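About Clornbridge Cell Planning

Who we are

Clornbridge Cell Planning helps small manufacturers decide what to buy before they buy it. We do not sell robots, and we take no commission from anyone who does. Our customers pay us a fixed fee for a plan, a budget and a list of the equipment that fits both.

The company was started by Janaína Leite, who had spent most of her working life in purchasing for parts makers, and Rasmus Vaher, a controls engineer. They met on a packaging project in Vorau where the arm had been ordered months before anyone measured the floor. The base had to be moved, the guarding was bought a second time, and the line opened late. Most of our method comes from that job.

We now have 10 people on staff. The main office is in Clornbridge, with a second, smaller one in Isuddale.

What we do

A typical customer has one or two jobs done by hand and wants to know if a robot could do them at a sensible price. Sorting and kitting small parts is the request we get most often. We visit, time the work, weigh and measure the parts, and ask what happens on a bad shift as well as a good one.

Then we build the cell in simulation. Arm, gripper, table, trays and bins go in at their real sizes, and we try the layout from several views before a purchase order is written. Changing the position of a bin costs nothing at this stage — on a finished cell it can mean new brackets and a day of lost output.

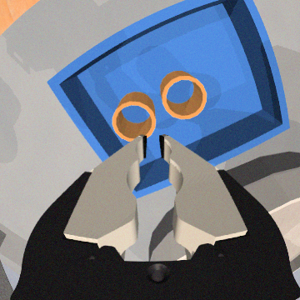
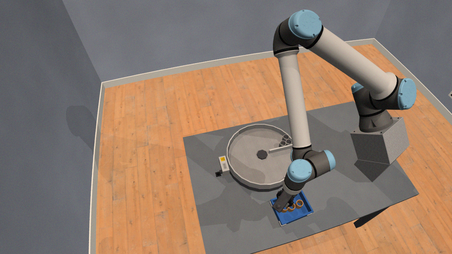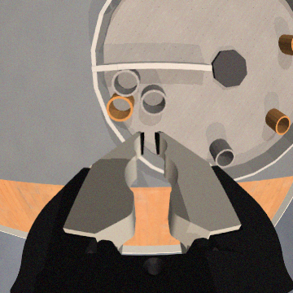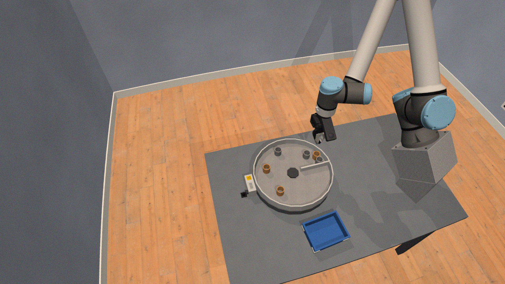

Simulated sorting cell with a turntable and a blue bin.

Every plan we hand over has the same parts. There is a drawing of the layout, a schedule, and a budget split into equipment, tooling, installation, training and spares. We list the gripper separately from the arm. Customers tend to compare arm prices closely and leave the gripper for later, and later is when the money has gone.

We also include running costs for the first 3 years. For our planning package Aguiar, we assume 2000 working hours a year on a single shift unless the customer gives us a better figure. Power, service visits and replacement fingers are all shown, along with the hours your own staff will need to spend on the cell.

Sometimes the answer is no. If the volumes are too low or the parts vary too much, we say so in the report and suggest what to look at instead. That might be a better bench, a parts feeder or simply waiting a year.

Our record

We have completed more than 288 plans for shops making fittings, housings, molded parts and small assemblies. Many of those customers have come back when they were ready for a second cell.

Working with us

The first call is free and usually takes less than an hour. It helps to have a sample part, a floor plan and a budget range, even a wide one. Janaína handles new inquiries and pricing. Rasmus leads the site visits and checks every simulation before the plan goes out.

Visits to either office are by appointment.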